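3.2 Litter composition and collection order

Floor litter was studied separately from bagged household waste. The Pultside inventory lists 1,447 loose items recorded on hard floors and floor coverings, of which 306 were classed as light film or thin sheet: bags, sachets, cardboard offcuts and paper tags. These items are easily displaced by the air a moving brush pushes ahead of it, and they account for most repeat strokes in the Kistach trials. Rigid items such as bottles and caps take fewer strokes but tend to roll off the line of travel. The layouts used in this section combine both classes on a dark mat laid over tile, with a long-handled dustpan and an open carton for discards (Figure 4).
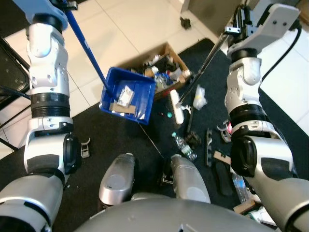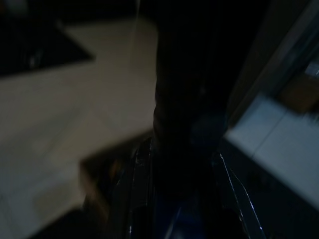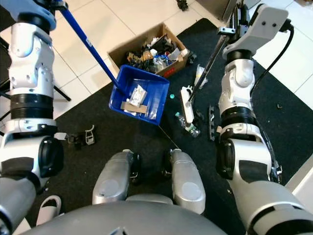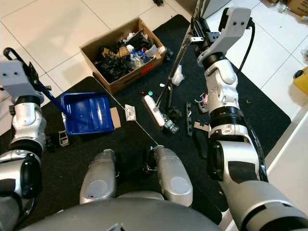 Figure 4. Collection of mixed litter from a floor mat.

Collection order had a larger effect on stroke count than brush width. Under the Morikawa ordering, film and sheet are taken first and rigid items last, so that a bottle already in the pan does not hold the lip of a bag clear of the tray. A flat strip of cardboard presents a different problem from either class. It enters the pan readily if it meets the lip square on, but at an angle it may stop against the side wall, the position of the torn brown piece at the right edge of the dustpan in the fourth view of Figure 4. Such pieces were scored as uncollected until they lay wholly within the tray. Each layout was repeated 20 times, with the mat brushed flat between repeats.

Tags with string attached were scored as one item. When the string remained outside the pan, the tag was recorded as partly collected and the stroke was counted. Bottle caps were scored separately from bottles, except where the cap was still fitted.

The carton was treated as a fixed discard point. Its fill level was recorded before each repeat, as a full carton sheds light items over the rim and these would otherwise enter the count a second time. The Ultley protocol, which empties the carton after every layout, was not followed here.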